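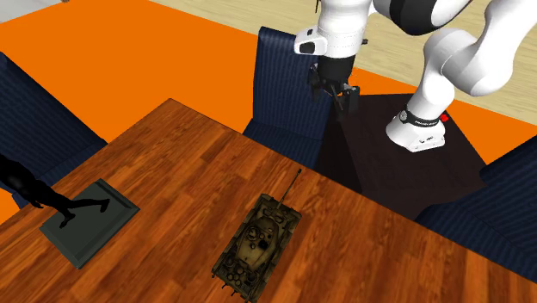
The simulated workspace at Helano, with the arm on its pedestal and a model tank and green tray on the table.

Kinga Barta has a cold and a deadline. She's at the keyboard by 8, coat still on, picking up with the left hand and typing with the right. By lunch she wants 200 more runs in the folder. Runs, demos, episodes, everybody at Helano has their own word. It's the same thing. A person steers the arm through a job, start to finish, and the computer saves all of it.

The job this week: get the tank onto the tray. Sounds like nothing. Try it. The barrel is long and the gripper wants to knock it. Come in from the rear and the turret is in your way. Come in too flat and you've got a finger scraping along the tracks.

"You learn to hate the barrel," Barta says. Sneezes. Resets.

The reset is the good part of working in simulation. One key and the table is back how it was, or better, how it wasn't. Tank turned a little. Tray moved. Different wood, different floor, the chairs shoved somewhere else. The room is a dining room more or less, orange floor, navy chairs with ribbed fabric, a big glossy table. Nobody eats there. The variety matters more than the taste, and the taste is not great.

Dénes Dobos built most of the rooms. He talks fast and eats standing up. His complaint with the old set, the one they threw out in October, was that every run started from the same place. The model trained on it did beautifully, then somebody slid the tray over by a hand's width and it set the object down on bare table. Very gently. Dobos still has the clip.

So now the rooms get shuffled. So do the objects. The tank is one of a bunch, picked since it's lumpy and has a front and a back. Cubes were to easy. "A cube forgives you," he says. "I don't want forgiving."

There's an argument in the building about bad runs. Keep them or toss them? Magdolna Bárány, who heads the data side, used to toss. Any drop, any bump, gone. Clean set, pretty charts. But the trained arm had never seen trouble, and when it got into some it just froze over the table like it was waiting for a bus.

Now she keeps the ones where the operator saves it. Slip, regrasp, carry on. Those get a tag and go in. The ones where the operator gives up and swears get a different tag and stay out. Bárány checks the tags herself at night. Up to 400 clips at double speed, tea, headphones.

What she looks for is hesitation. People pause when they think. The arm hangs there above a chair back, fingers open, doing nothing, and the system dutifully learns to hang there too. A pause at the start gets trimmed. A pause in the middle is harder. Maybe the operator was lining up. Maybe the phone buzzed.

And people have styles. She can tell a Barta run from a Dobos run without the label. Barta goes high and drops straight down. Dobos swoops. Mix the two and the model sometimes splits the difference, half a swoop, and clips the turret. They tried a rule book for a while, one approved path for each object. The runs got neater and the results got worse. The rule book is under a monitor now.

Five operators, two shifts. The pay is okay, the chairs are better than the ones on screen. Burnout is real though. Bárány caps a session before people get sloppy, and she says she can see the sloppiness in the wrist first, the little over-rotations, well before anybody admits to being tired.

Will any of it work on a real arm? That's the question Zoltán Csonka gets every time money visits. He runs the hardware room downstairs and is, by his own account, the pessimist. Light is different. Friction is way different. A simulated tank doesn't have a sticky spot where somebody fixed it with glue. His test is simple, he takes the model trained upstairs, gives it real objects it hasnt met, and watches without helping.

Some days it goes fine. Some days he walks upstairs without saying anything and they all know.

Barta makes her number at ten to one. Saves the folder, blows her nose, finally takes off the coat. Then she loads the next table.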